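## 4. The teardown package under review

The Paisan cell is sold as a complete teardown service for used office computers: arm, gripper, fixtures, software, and a support contract whose length we came to appreciate. Drollum, which markets it, promises that a buyer can go from crate to "productive disassembly" in 2 days. We took longer, partly because the quick-start guide covers crate removal in great detail and the robot in very little.

Our interest was narrower than the brochure's. A refurbishing shop such as Lulau, which lent us the desktop towers, doesn't need a case reduced to its elements. It needs the parts worth reselling to come out unbent. We therefore asked what the package does with small metal pieces, memory modules and processors, and left the shredding of everything else to people with shredders.

### 4.1 Fixtures and reach

Each tower lies on its side with the panel off, so that the arm can work from above. The printed tray supplied with the package stands next to it on the same table and takes parts on edge, in slots. Vidmar redrew the tray twice during setup. The supplier's version had evidently been designed for parts that arrive perfectly upright, and we had none of those.
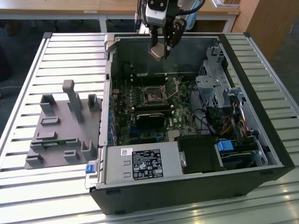

Reach turned out to be the least of our troubles. The arm covered the whole chassis from one mounting position, as advertised. Approach angle was another matter. The planner treats the case walls as solid but has a relaxed attitude toward cables, which it leaves out of its model entirely. Thepsuriya's workaround was a keep-out band along the top wall, drawn by hand for each model of tower. It is crude, and it is still the setting we would recommend – the automatic version, sold as an add-on, drew its band through the middle of the memory slots.

### 4.2 Processor handling

The processor routine is the feature Drollum puts on the cover. It assumes that the retention frame has been raised and asks the gripper to close on opposite sides of the package, with the socket bracket leaving little room for opinion. The manual describes the required alignment as "intuitive." Khunthong, who taught the pose, filled 3 pages of lab notebook with her intuitions.

We found the wrist view far more useful than the overhead one for this step. Board lettering is often upside down from the wrist, which bothers a human operator and leaves the software unmoved. Bright metal is the real nuisance. Reflections off the heat spreader and the frame shift as the wrist moves, and the edge finder will happily fit a line to one of them. Lowering the exposure helped, at the cost of losing the dark slots on either side.
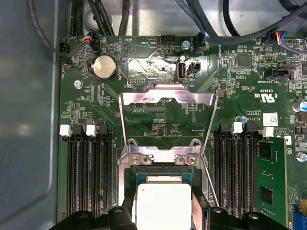 ### 4.3 Price and support

The license is counted in grasp attempts, sold in blocks of 200. A failed grasp is billed like any other, an arrangement that gives the vendor no great reason to hurry with the edge finder. We used up over 2 blocks before the processor routine was tuned to our satisfaction. Nakpan raised the matter with support and was offered a third at a discount.

For a shop handling one model of tower in quantity, the package is worth a trial. For mixed stock we would wait for the revised planner, which Drollum has scheduled for December without naming the year.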